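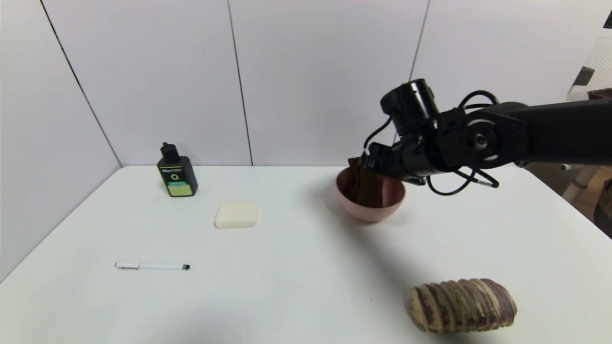

Monday, August, just gone nine in the evening

Back on the starter notebook after far too long away from it (sorry, Mireille, I did promise you weekly notes). The rye from Drurnside arrived on Friday and I've now had a proper go at it beside the old Bratstead flour, same jar size, same shelf, same tap water left out overnight to stand.

Feeding was 9 g of old starter into each jar, which I know is mean, but I wanted to see them work for their supper. The Bratstead jar did what it always does, sulked until lunch and then climbed steadily. The Drurnside one was off like a rocket! It had reached the rubber band by late morning and had sunk back again before I'd finished the washing up, so I missed the top of it and can't give a height. I'll mark the glass with tape next time and look in more often.

Smell: Bratstead is apples and a bit of yoghurt, lovely as ever. Drurnside is sharper, nearer to pickle, and Jad Tannous put his head round the door and said it reminded him of his grandmother's turnips, which he meant kindly (I think).

Baked one loaf from each, 300 g of flour apiece, with the oven turned up as high as Bondier's old thermometer will read. I put the Drurnside dough in too late, I'm fairly sure of that. It spread on the stone and came out flat, though the crumb is better than it looks and very good with butter. The other is the usual loaf, tall and a touch pale underneath. I've left half of each in the bread bin for whoever is in tomorrow, so please do write down what you think, even if it's rude.

Things to sort out: we're down to the last bag of white from Najjar, and the dough scraper has gone missing again. Mireille, did you take it home with the tins?

Next go, I'd like to keep the Drurnside jar somewhere cooler, perhaps the pantry floor, and feed it twice a day until it settles. Salt stays as it was. Jar lids on loosely, please, whoever is last out.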